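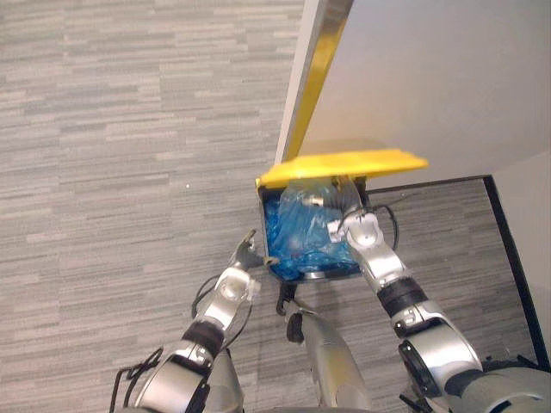
"So it's an arrangement," my mother said, in the voice she used for time-shares.

I had told her Fedir Chornovol and I were married and meant to keep two apartments. Mine was in Jemesbridge, his was 12 stops up the line in Kenska. We'd have dinner four nights a week, and a shared account for dinners.

"Who's the other woman?"

"There isn't one, Mom."

"Not yet," she said. 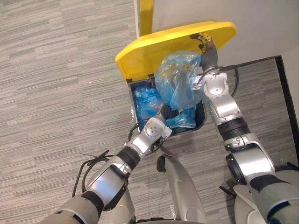 I didn't fully believe in it either. Fedir did. He had read a book by some couple named Hermans, who claimed that 87 percent of fights start over a sink. I asked who had counted. He said that wasn't the point, and we had a fight, nowhere near a sink.

The first winter went fine, which made me suspicious. In February his heat quit and he stayed at my place for nine days. He folded my towels in thirds. I waited for him to say we should give up one lease and save the $874 a month. He never said it, and I lay awake working out whether I was relieved or insulted.

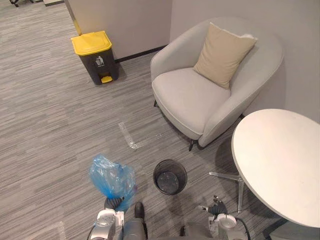

My mother mailed us a check for $2000 marked "deposit, house." Fedir wanted to send it back. I wanted to see how long it could sit under a magnet before one of us gave in.
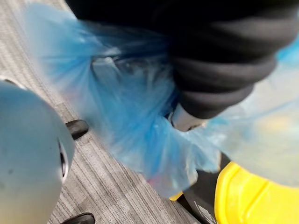 He came over that Sunday-feeling sort of evening with soup from Lokik and a speech ready, I could tell. I let him get as far as "trust." Then I took out the trash. I had the bag twisted shut, one of those thin blue ones that let you half see what's inside, gray lumps of the week, and he stood in the doorway and kept talking.

"You think I'm going to leave," he said.

"I think you already live somewhere else."

He thought that over. Then he held the door for me, and when I came back up he'd put the soup on and moved the check to the other side of the fridge.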